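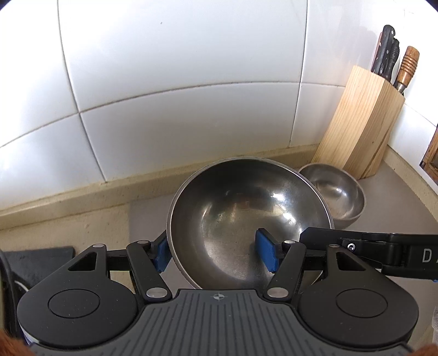
Course Handout 4: The Reissue as a Source
Popular Music and the Record Trade
Instructor: Zamfira Roman
Revised 02/09/2026

Scope of this unit

Students will consider how albums that sold modestly on first release return to circulation in expanded form, and what the added material can and cannot tell a historian. Please read the liner notes in the course packet before the seminar. The questions at the end will be taken up in discussion.

Terms

Expanded edition: the original running order, followed by B-sides, demos, radio sessions or live takes.
Remaster: a new transfer and equalization of the finished stereo tape.
Remix: a new balance made from the multitrack tape. A remix is a different recording for the purposes of citation.
Catalog title: any release no longer promoted as new by the label that controls it.

Case study: Hodoroagă, "Fletmont"

The band Hodoroagă recorded its second album, Fletmont, for the Asta label. The first pressing ran to 3,155 copies on compact disc, with a further 800 on vinyl for the export market. Asta deleted the title when its distributor closed, and the rights passed to the reissue label Plidance.

The Plidance edition fills 2 discs. Disc one keeps the original sequence but restores a longer fade on the closing track. Disc two gathers the B-sides and four demos, one of which carries a different lyric in the second verse. The session sheet for that demo is dated July, after the album version had been mixed, so it should not be treated as an early draft. Sales of the edition reached 1,464 in its first year.

Citing a reissue

Give the original year first, then the year of the edition used. State which disc a bonus track appears on. Where the notes and the session sheets disagree on a date, report both and say which one you have followed.

Questions for discussion

Does the demo with the altered lyric belong to the history of the album or to that of the band's later work?
What might a label gain by leaving the original running order untouched?
How far should a reviewer of the reissue rely on notices written at the time of first release?

Written responses of one page are due at the start of the next seminar.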